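Speaker notes, Plaltholm meetup, planning and perception track

Start slowly, let people find their seats. Thank Chutima Sukprasert for the invitation, and mention that Teodor Sârbu wrote most of the planner, so the hard questions go to him (he's in the second row, wave!).

What I'd like to talk about is how we split a bathroom chore into pieces the software can plan on its own. We began with one long policy, and it was lovely right up to the moment it lost track of which hand was doing what. These days Duneck, our task planner, keeps a small list of subgoals for each arm, and each subgoal carries a check that the camera has to pass before the next one may start.
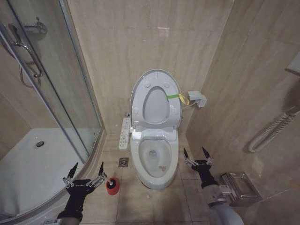 Now the part I always enjoy telling, so stop me if I run on. Our checks were far too trusting at first. Shiny tile and clear glass both gave the depth estimate a hard time, and the planner would happily route an elbow through a shower panel. Nicanor Ponce added a keep-out layer that we draw once per room and load before the arms move. It took him 2 weeks and saved us a good deal of grief.

Then go to the grasp planner. Thin handles at an angle are the tricky ones. We sample 6 approach directions, throw out any that cross the other arm, and let the left and right planners bargain over what remains.

If there's time, show the replay tool and step back through a failed check. Leave 5 minutes for questions. Barry has the spare microphone.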